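Laundry and Fabric Care

Crew neck on a cotton/poly sweatshirt gone wavy after washing. Can the rib be pulled back in?
Asked January 2021
4 votes, 3 answers

I have a gray heather sweatshirt from Bovel, labeled 62% cotton with the rest polyester, 300 gsm, brushed inside. After two months of normal use the neck rib no longer lies flat. It stands up in a wave at the front and the opening is larger than it was. The body and cuffs are unchanged.

Wash routine: warm cycle, medium spin, then on a hanger to dry. Detergent is Gudik liquid, no softener. The front has large printed letters, so I have avoided the iron.

Questions are whether the rib can be recovered without replacing it, and whether the hanger is the cause or the wash temperature.

Answer 1 (accepted)

The hanger is the likely cause. A 300 gsm fleece holds a lot of water after a medium spin, and on a hanger most of that weight is carried by the shoulder seams and the neck. The rib is knitted to stretch across its width. If it dries under load it stays at the stretched length.

Recovery depends on whether the rib has elastane in it. Check the care label for a separate line for trim. If there is elastane and it has not broken down, this usually works:

Turn the garment inside out.
Wet only the neck rib with hot tap water. Leave the body dry.
Squeeze the rib in a towel. Do not wring.
Lay it flat and push the rib together with your fingers along its length until the opening is the size you want. Do not pull on it.
Hold a steam iron just above the rib for a few seconds per section. No contact and no pressure.
Leave it flat until fully dry.

Keep the steam off the print. Plastisol softens with heat and will stick to whatever it is folded against.

Expect a partial result. If the wave is still there after a second attempt, the rib was probably sewn on with too little stretch in the first place, and steam does not fix that.

Comment: Would a dryer on low do the same job?
Comment: It will tighten the rib somewhat, but it also shrinks the body of a high-cotton fleece, mostly in length. I would try the steam first.

Answer 2

Had this on an Irneo crew neck. I just washed it cold and dried it flat from then on and it got better by May. No steam. Never hang sweatshirts.

Answer 3

Agree with the accepted answer on the cause. If steam fails, the rib can be replaced. Cut the new rib to almost 85 percent of the neck opening measured along the seam line, with the stretch running lengthwise. Join it into a ring, divide both ring and opening into quarters, match the marks, and sew with a narrow zigzag or an overlock, stretching only the rib. The 2x2 rib sold by Zoëga is heavy enough for this weight of fleece. Wash the new rib once before cutting.

A neck that was seamed badly will also wave when brand new. Compare with the cuffs. If they are fine after the same washes, look at the seam before blaming the detergent.
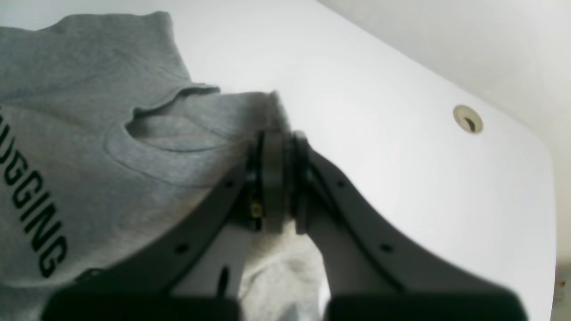 Gray heather sweatshirt with ribbed crew neck, laid on a white tabletop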